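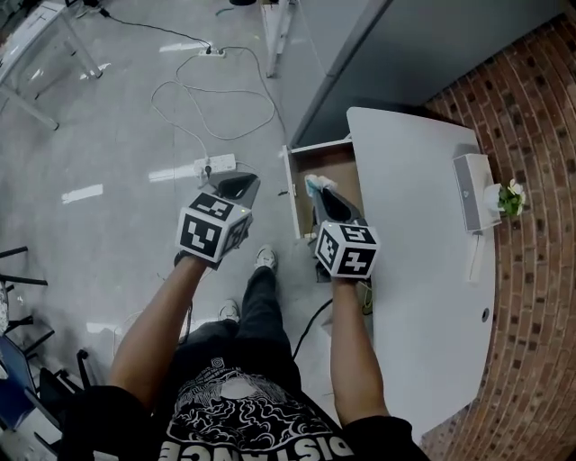 Fig. 1. An open wooden drawer under a white desk.

Records and Filing, Unit 4: Small Storage in the Office

Reading for this unit: the Bretholm case, pages 11 to 18. Bring your copy to class.

Most offices keep two kinds of storage. Central storage is shared and has an index. Personal storage is whatever a worker can reach from a chair: drawers, trays, a shelf. Records rules are usually written for the first kind, and most lost papers are found in the second.

Terms
Active record: used at least once a month.
Semi-active record: used a few times a year.
Inactive record: kept only until its retention period ends.
Convenience copy: a duplicate kept for easy reference. It has no retention period and can be thrown out at any time.

The Bretholm case
Bretholm is a shipping office with a branch in Cáceres. In February the branch moved to a smaller floor and had to clear its desks. Staff sorted about 3000 sheets. Only 300 were originals that belonged in the central file. The rest were convenience copies, drafts, and blank forms that were out of date.

Note that the branch had a written policy the whole time. It said that originals go back to the central file at the end of the day. It did not say who checks, and no date was set for a desk review.

Sorting a drawer
Take everything out before deciding on anything. Separate supplies from paper first. Then split the paper into originals and copies. Originals are logged and returned the same day. Copies with personal data go to the shredding bin, other copies to recycling. If you can't tell whether a sheet is an original, treat it as one and ask the records desk.

Supplies go back last. Keep the front of the drawer for things used daily. Paper should not go under supplies, where it tends to stay for years.

For next class
Read the Mutard retention schedule and mark every entry that covers correspondence. Write one page on how the Bretholm policy should be changed. State who would do the desk review and how often. The Citisach worksheet is optional.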